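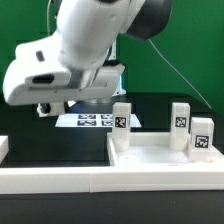

23/08/2023

I have been promising a post about work for months, and a few of you have written to ask whether I still have a job now that the robots have moved in. I do! So do all the others on my side of the building, although what we do between clocking in and clocking out has changed quite a lot, and I wanted to get some of it down while I can still remember what the old way felt like.

For anyone new, I work at Donley, in the part of the plant we all call Flirkgate. (It was the name on the old loading gate and it stuck to the whole wing.) We put together small parts for other companies, mostly housings and little valve bodies, and for most of my time there it was done by hand at long benches. You sat down with your tray on the left and your empties on the right, and you picked, placed, pressed, turned and passed it on. On a good day my bench would get through 500 pieces. I was fast, if I may say so, and I was proud of being fast, and I'll come back to that.

The first arm came in December, right when half of us were trying to use up our vacation days. It was set up at the far end on a black table with a green backdrop behind it, and for weeks all it did was pick up plain white blocks and put them down again. The blocks have square black-and-white tags on them, like the ones printed on the sheet that lies on the table, and the tags are how the system works out where things are and which way they're facing. I must have walked past it a hundred times on my way to the coffee machine before I stopped and watched properly. I ended up standing there until my coffee went cold.

What got me was how much time went into the part before the picking. I had pictured somebody pressing a button and the thing going off to do my job. Instead there were whole afternoons of moving a tray over by the width of a fingernail, trying again, and writing it down in a notebook. It felt familiar, to be fair. I spent my own first two weeks at the bench doing much the same, except that my notebook was mostly complaints about my shoulders.

The system that ties it all together is called Plesska, and it was put in by a firm called Cordier, who sent people to sit with us for a good long while. I'll say this for them, they asked questions. They wanted to know why we all tilted the tray toward us before reaching into it, and why I always did the back row first. I had no idea I did the back row first! I went home and caught myself doing it with the egg carton too.

Now there are 9 cells running, and my title changed from assembler to cell lead, which sounds grander than it is. I look after two of the cells. I load fixtures, I check the grippers for wear, I clear the jams, and when a new part comes in I help teach it, which means showing where it sits and how it likes to be held. That last bit is my favorite. You can tell the people with years at the bench from the people without, because the bench people will pick up a new part and roll it around in their fingers for a minute before they touch the screen.

My shoulders are better. I want to put that in plainly, because I was against all this at the start and said so, loudly, in the lunchroom. I sleep through the night. I can reach the top shelf in the pantry.

But I do miss things. The benches were long and we faced each other, and all day there was talk going up and down — recipes, divorces, whose kid had gotten into what. The cells are spread out, with a walkway between them, and you mostly talk to whoever is standing at the next screen. We went from 50 people on the day shift to fewer than that. There were no layoffs, I should say. People retired and weren't replaced, and 13 moved over to packing and shipping. Some of them like it there. One of my oldest bench friends doesn't, and we have lunch when our breaks line up, and I don't have anything clever to tell her about it.

And then there's the matter of being fast. It took me a while to work out why I was so grumpy last spring, with my nice new title and my nice new chair. I had been good at a thing, good in my hands, and now the arm did it at its own steady pace, and being fast was of no use to anybody. I've made my peace with it, mostly. I still take a tray of rejects now and then and rework them by hand at the one bench they left us, and I still start with the back row.

Next month we get a new part with a very thin lip on it, and there's already an argument going about whether the grippers will mark it. I think they will unless we pad the fingers. I'll let you know, and I owe you all the plum cake recipe as well, which I haven't forgotten.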